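Bilder vom Küchentisch

Stand: 08.11.2024

Endlich mal wieder eine Galerie von mir! Viele von euch kennen unser Projekt Suststead ja nur aus den Projekttreffen, wo ich immer mit Diagrammen ankomme. Dabei verbringen wir den größten Teil der Woche am Tisch, legen Sachen hin, nehmen auf, räumen um, nehmen wieder auf. Wir sammeln Beispiele, aus denen das Modell später lernen soll, wie man in einer Küche mit Dingen umgeht: Flasche vom Teller nehmen, Obst in die Schüssel, Ofentür auf und wieder zu. Klingt nach Kindergeburtstag, und an guten Tagen fühlt es sich auch ein bisschen so an.

Kurz zum Ablauf, weil ich das oft gefragt werde. Wir haben 4 Aufgabenfamilien, und jede hat ihre eigene Liste mit Anweisungen. Eine Person steuert den Arm, eine zweite liest die Anweisung vor und notiert, ob der Durchgang brauchbar war. Nach 50 Durchgängen wird getauscht (wer länger steuert, wird schlampig, ich spreche da aus Erfahrung). Im März haben wir noch nach jedem einzelnen Durchgang alles exakt an die gleiche Stelle zurückgelegt, mit Klebepunkten und allem Drum und Dran. Das Modell konnte hinterher wunderbar an genau diese Stellen greifen und sonst nirgendwohin. Seitdem würfeln wir die Anordnung durch, und Kenna Forsyth hat dafür ein kleines Skript geschrieben, das uns sagt, welche Gegenstände als Nächstes auf den Tisch kommen. Wohin genau sie kommen, dürfen wir selbst entscheiden, und daran erkennt man nach einer Weile sogar, wer aufgebaut hat. Ich lege Obst immer viel zu ordentlich hin.

Gesteuert wird bei uns übrigens mit Futier, die Aufnahmen landen dann in Brollel und werden dort beschriftet. Beschriften ist die ungeliebte Hälfte der Arbeit. 38 Durchgänge mit »leg die Limette woanders hin« durchzusehen und jedes Mal den Moment zu markieren, in dem der Greifer zupackt, das zieht sich! Ich höre dabei Hörspiele, Kenna schwört auf absolute Stille.

Was wir inzwischen anders machen als am Anfang: Fehlversuche bleiben drin. Früher flog alles raus, was nicht auf Anhieb geklappt hat, jetzt bekommt es ein eigenes Etikett und wird mitgezählt. Mein persönlicher Rekord liegt bei 18 Anläufen für eine einzige Orangenscheibe. Flache runde Sachen auf glatter Fläche sind wirklich gemein.
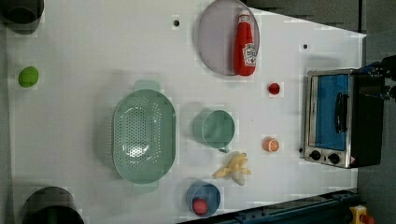 Arbeitsgruppe Greifen und Lernen, Mowat

Der Tisch von oben, mit dem großen mintgrünen Sieb in der Mitte-links und dem Minibackofen rechts, über dem gerade der Greifer hereinkommt. Mein Liebling ist die halb geschälte Banane, an der man sich wegen der abstehenden Schale herrlich die Zähne ausbeißt: Packt man sie am Ende oder in der Mitte? Wir nehmen beides auf.

Die Ketchupflasche auf dem Teller gehört zur Familie »herunternehmen und hinlegen«, das rote Ding in der blauen Schüssel zu »umfüllen«. Wer Ideen für weitere Gegenstände hat, immer her damit, am liebsten etwas Weiches, davon haben wir noch zu wenig in der Kiste.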